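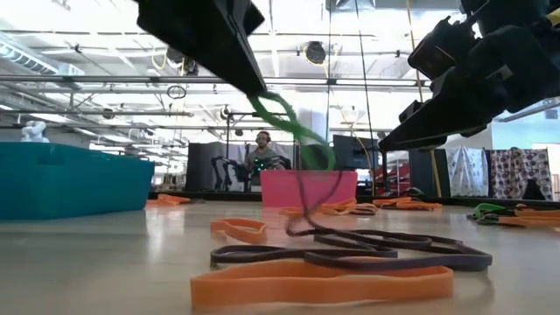 소규모 사업장 근골격계 부담 완화 지원사업 중간보고

수신: Prirkby 기금 사업관리 담당
제출: Molomari 현장조사팀
제출일: 2021-09-23

1. 현재 상황

계획서대로라면 지금쯤 참여 사업장의 절반 이상에서 스트레칭 프로그램이 자리를 잡았어야 합니다. 출석부만 보면 그렇게 보입니다. 등록 인원은 225명이고, 그중 184명이 첫 설문과 두 번째 설문에 모두 응답했습니다. 숫자는 나쁘지 않습니다. 다만 저희는 이 숫자를 사업이 잘 되고 있다는 근거로 쓰는 데 동의하기 어렵습니다. 설문은 근무시간 중에 관리자가 걷었고, 응답률이 높은 것은 당연한 일입니다. 응답했다는 사실과 운동을 했다는 사실은 따로 보아야 합니다.

두 번째 설문에서 "허리나 어깨가 나아졌다"고 답한 사람이 많았다는 점은 지난 회의에서 이미 공유드렸습니다. 당시 기금 측에서 이 결과를 홍보 자료에 넣고 싶다고 하셨는데, 보류를 다시 요청드립니다. 비교 집단이 없습니다. 첫 설문은 물량이 몰리는 1월에 했고 두 번째 설문은 한가한 시기에 했습니다. 일이 줄면 허리는 덜 아픕니다. 프로그램이 없었어도 비슷한 답이 나왔을 가능성을 배제할 자료가 저희에게는 없습니다.

2. 사업장별 경과

Caputo 물류창고. 참여가 가장 활발하다고 보고된 곳입니다. 오전 교대 전에 모여서 체조를 하고, 반장이 구령을 붙입니다. 저희가 예고 없이 갔을 때는 체조가 없었습니다. 그날 입고가 밀려서 건너뛰었다는 설명을 들었고, 그럴 수 있다고 생각합니다. 다만 기록지에는 그날도 실시한 것으로 적혀 있었습니다. 따져 물을 생각은 없습니다. 기록지를 날마다 쓰게 한 것은 저희이고, 빈칸을 남기면 전화가 간다는 것을 현장에서도 압니다. 이 방식을 그대로 두면 기록은 앞으로도 빈틈이 없을 것입니다.

Plollano 봉제공장. 이쪽은 반대로 참여율이 낮게 잡힙니다. 작업자 대부분이 도급제라 십 분을 쉬면 그만큼 수입이 줄어듭니다. 체조 시간을 유급으로 처리해 달라는 요청은 첫 면담부터 나왔으나 사업주가 아직 답을 주지 않았습니다. 대신 작업자들이 의자 높이를 스스로 맞추기 시작했고, 재단대 밑에 발판을 괴어 쓰는 사람도 생겼습니다. 성과지표에는 들어가지 않는 변화입니다. 저희 판단으로는 체조보다 이쪽이 더 오래갈 것 같지만, 이것도 인상일 뿐 측정한 것은 아닙니다.

3. 물품 집행

운동용 고무 밴드는 계획대로 700개를 구매하여 배부를 마쳤습니다. 집행률은 좋게 나옵니다. 그러나 배부된 밴드가 얼마나 쓰이는지는 알지 못합니다. 면담에서는 집에 가져가 가족이 쓴다는 답, 사물함에 넣어 두었다는 답, 상자를 묶는 데 썼다는 답이 섞여 나왔습니다. 강도를 고를 때도 설명이 부족했습니다. 색으로만 구분하다 보니 자기에게 맞는 강도를 모르고 받아 간 경우가 있었습니다. 추가 구매는 권하지 않습니다. 남은 물품비는 발판과 높이 조절 의자 쪽으로 전용할 수 있도록 승인을 부탁드립니다.

4. 교육 영상

외주로 만든 교육 영상 4편은 납품이 끝났습니다. 화질과 편집은 괜찮습니다. 문제는 내용이 사무직 기준이라는 점입니다. 모니터 높이와 손목 받침 이야기가 절반을 차지하는데, 창고와 봉제공장에 모니터 앞에 앉아 일하는 사람은 거의 없습니다. 대본 검토 단계에서 걸러냈어야 했고, 이는 저희 쪽 책임입니다. 재촬영 비용을 청구하지는 않겠습니다. 쓸 수 있는 부분만 잘라 쓰고 나머지는 현장 교육으로 대체하겠습니다.

5. 다음 기간 계획과 요청

일일 기록지를 없애고 불시 방문으로 바꾸고자 합니다. 방문 횟수는 적더라도 지금 기록보다는 믿을 만할 것입니다. 이 경우 참여율은 크게 떨어져 보일 텐데, 실제 참여가 줄었다는 뜻으로 읽지 않으셨으면 합니다.

통증 설문은 내년 1월에 한 번 더 실시합니다. 물량이 몰리는 시기끼리 비교해야 조금이라도 의미가 있습니다. 그때도 비교 집단이 없다는 한계는 그대로이므로, 아직 참여하지 않은 사업장 한 곳에서 같은 설문을 받는 방안을 협의 중입니다. 상대 사업장이 얻는 것이 없어 설득이 쉽지 않습니다.

기금 측에 요청드리는 것은 물품비 전용 승인, 기록 방식 변경 승인, 그리고 홍보 자료에서 통증 개선 수치를 빼는 것입니다. 앞의 두 건은 다음 분기 예산 확정 전까지 회신을 주시면 일정에 맞출 수 있습니다. 봉제공장의 유급 처리 건은 사업주의 답변을 받는 대로 별도로 보고드리겠습니다.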